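Virkgate: job-shop maintenance schedules for genetic algorithm studies

Virkgate holds 1372 schedule instances for testing planners that trade repair cost against late orders. Each instance is one CSV file with a row per machine and planned stop.
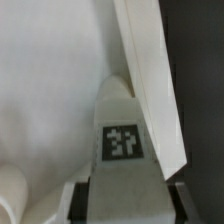
Wallow, September

This release replaces the Gosling draft set. Column names are unchanged, but stop lengths are now in minutes. The old files used hours, so don't mix them.

Columns: machine_id, stop_start, stop_length, crew, cost, due_penalty

Empty cost cells mean the cost was not recorded - treat them as missing, not zero.
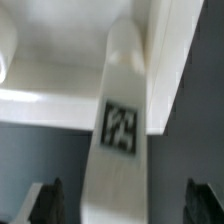

Square marker on a white post.

The baseline solver was run with a population of 60 for 60 generations, with 2 seeds per instance. Results are in baseline.csv. Infeasible runs are kept and flagged in the last column.

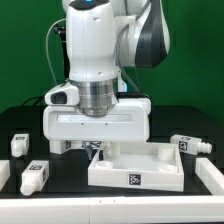 Random breakdowns are drawn separately and stored in the faults folder. To rebuild them, run make_faults.py from the top directory.

Maintained by Janosar. Send corrections with the instance ID.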